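Subject: Re: [decorating] Patching off-white without redoing the lot
To: decorating list

An earlier message said:

> We had the back room done in Olberg 771 last spring and it now wants
> touching up in a few places, mostly by the door and where the shelves
> came down. The shop no longer does Olberg but they say Dmytriv 1342
> is the same colour. They mixed me a small pot and it looks right on
> the lid. Has anyone patched one with the other and got away with it?
> I would rather not buy 5 litres and start again if a small pot will
> do. Also the shop says modern matt "melts in" so there should be no
> edge to the patch. True?

I'd want to see it before I believed it, on both counts.

Taking the second one first. I have heard "melts in" said of every matt paint I have bought, and it has been true of the ones I put on from the same tin, in the same month, with the same roller. Once the first coat has had a year of people brushing past it, the new bit is cleaner than its surroundings as well as everything else. You may have washed the wall before starting, which helps a little. It won't help with the sheen. Even dead matt goes slightly shiny where it has been rubbed, and by a door that is most of it.

As for 771 and 1342 being the same colour, I don't doubt that the shop has a chart saying so. I had the same conversation over Fanex when our landing was done. Two cards held side by side at the counter looked identical to me, to the person serving, and to the man waiting behind me who joined in without being asked. At home, on the landing, one was faintly pink. It was worse after four in the afternoon.

The trouble with these pale greys and off-whites is that there is nothing else to look at. A pattern or a bit of texture hides a great deal. On something quite smooth and plain the light alone will give you several shades before you have opened a tin: nearly white at one side, a cooler grey further down, and a wide soft shadow in between that has no edge you could put a finger on. Try telling which of those is 771.
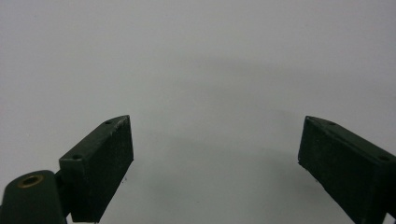

Adcombe wrote back, when I put this to them off list, that I was making too much of it, and that a decent match in the same finish will pass so long as you feather it out with a nearly dry roller and keep away from the middle of the wall. They have patched a whole stairwell like that and had no complaints. I pass it on because they have done far more of it than I have. I would only say that no complaints is a different thing from not being able to see it, and that people don't look very hard at a stairwell.

What I would do, for what it is worth:

Paint the small pot onto a piece of lining paper, two coats, and let it dry overnight. The lid tells you nothing, it's a blob. Pin the paper up next to the door and leave it there for a couple of days. Look at it in the morning and again with the lamps on. If you have to hunt for it, go ahead and patch.

If it shows, paint corner to corner. You can change shade slightly at a corner and no one will ever know, as the two walls take the light differently anyway. The wall by our landing window is only 1419 mm across and I spent longer trying to blend a patch into it than it took me to do the whole thing in the end – twice as long, if I include the sulking.

The shelf holes are another matter. Filler drinks paint, and if you go straight over it you get a flat spot the shape of the filler whatever colour you use. Thin the first coat for those. Sand with something finer than you think you need.

I am curious whether anybody on the list has used Dmytriv over old Olberg and still liked it a year on. Not the week after, please. Everything looks fine the week after. And did the original message say if the spring coat was the washable kind? I can't find it in the thread and it makes a difference to what will stick.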